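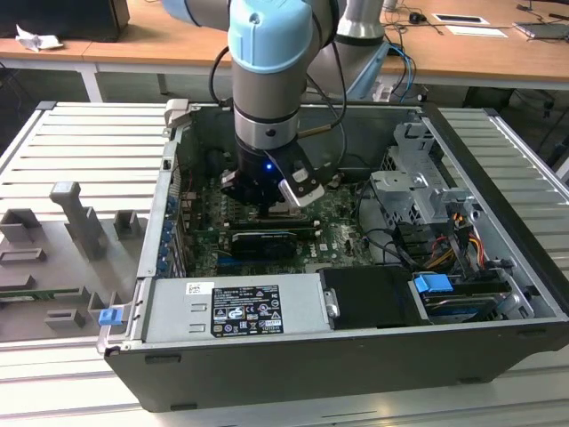 An open Dell desktop tower, side panel off.

Trellero Bench Driver Set, reviewed
By Rhodri Jarman

The Trellero set costs $57 and comes in a flat zip case with one handle, a short extension and a tray of bits. I bought it to replace a drawer of loose screwdrivers that I had stopped trusting, mostly because the Phillips tips were rounded off. I have used it on old office desktops, a desk lamp and the hinges on a kitchen cabinet.

The handle is the best part. It weighs 193 grams with the extension fitted, heavy for its size, and the end cap spins freely so you can press down with your palm while you turn. The magnet holds a case screw without any trouble. It holds a drive screw a little less well, and I dropped two of them behind a power supply before I learned to keep the driver straight.

The bits fit snugly. I compared the Phillips sizes with my older Jotum set, and the Trellero tips sat deeper in the screw head and slipped less. The small Torx bits are fine. The flat bits are too thick for anything delicate. 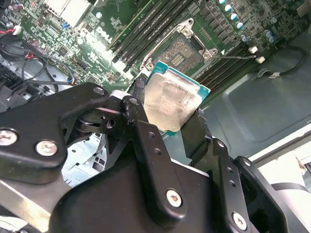 What I don't like is the tray. The labels are printed in gray on black, and I can't read them in my garage in the evening. The foam grips the bits so hard that I end up pulling them out with pliers. The Hughes set uses a hinged plastic rack, and it's much easier to live with.

The case zipper snagged in the first week and still does. Spare bits are sold singly, and the shop I use had none of the common sizes in stock.

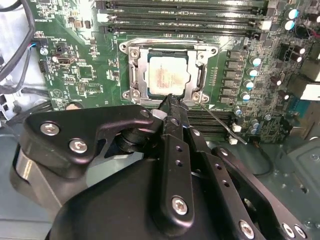

Leltard, May

Update: I have now driven 200 screws with the same bit, and the tip shows light wear on one edge. It still grips. Rhodri James wrote to ask whether the handle takes standard quarter-inch bits. It does, and mine from other brands all fit. I'd buy the set again at this price, but I would move the bits to a different box.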